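Plodia grasp learning package, reviewed after a January of use

Verdict first: decent method, oversold headline. If you already own an arm and have patience, Plodia is worth a month of your time. If you are buying on the strength of the 94 percent figure, slow down.

The pitch from Zesonby is that a robot can learn to pick up unfamiliar objects from its own trial and error, with no 3D models and no hand labeling. You give it a bin of stuff, it makes attempts, the network updates overnight. The paper behind it, by Melahat Tekin and Cengiz Canpolat, reports 94 percent success on new objects after 2,000 attempts. I read that number the way I read gas mileage on a window sticker.

We ran the full 2,000. Of those, 1,890 were usable; the rest were thrown out by the software's own success check, which compares the bin before and after a lift. Nowhere could I find whether the authors also dropped failed checks before working out their percentage. I wrote to Tekin and got a polite answer that didn't settle it.

My bigger complaint is the test set. Their "new" objects are mostly boxes and bottles, and so were their training objects. A box you haven't seen before is still a box. Bergþóra Sveinbjörnsson, who reviewed the older Somboon package for us, made the same point about that one, and the vendors have not changed their habits.

Object choice matters more than any setting in the menu. Plodia ships with a suggested shopping list that leans heavily on plain blocks, and I would ignore most of it. Mix your blocks with awkward things: a hairbrush with a round bristled head lying at a diagonal, a lumpy toy leaning near the wall, something clear.
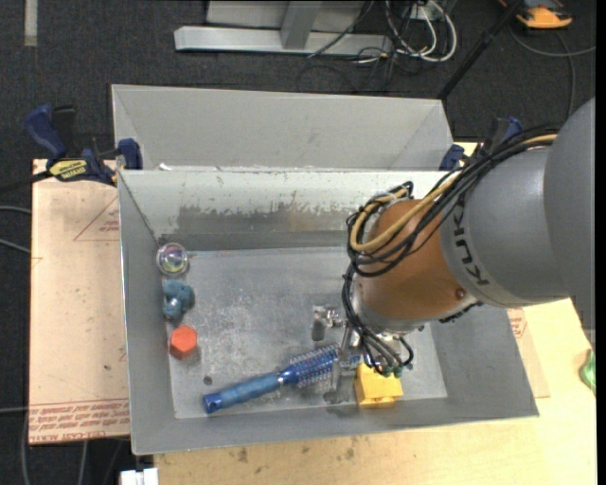

Clear objects are where I'd press the authors hardest, and their paper gives them one sentence. Any result averaged over a whole bin can hide a bad score on one item. A transparent round piece tucked into the back corner, like the one behind our teal toy, asks a very different question from a yellow block sitting out on the floor of the bin. I want success rates listed per object, and I want wall and corner picks listed apart from open ones. Plodia logs enough to do this. The report page just doesn't show it, so Serpil Ateş wrote us a short script.

With her script we scored a final 100 picks on objects held out of training. I'm not printing a single percentage from so small a run. Blocks did well, clear items did badly, and the gap was wide enough that the average means little.

Setup is painless, the logs are good, and the manual is thin. Beltby's older package costs less and claims less. I'd try that one first.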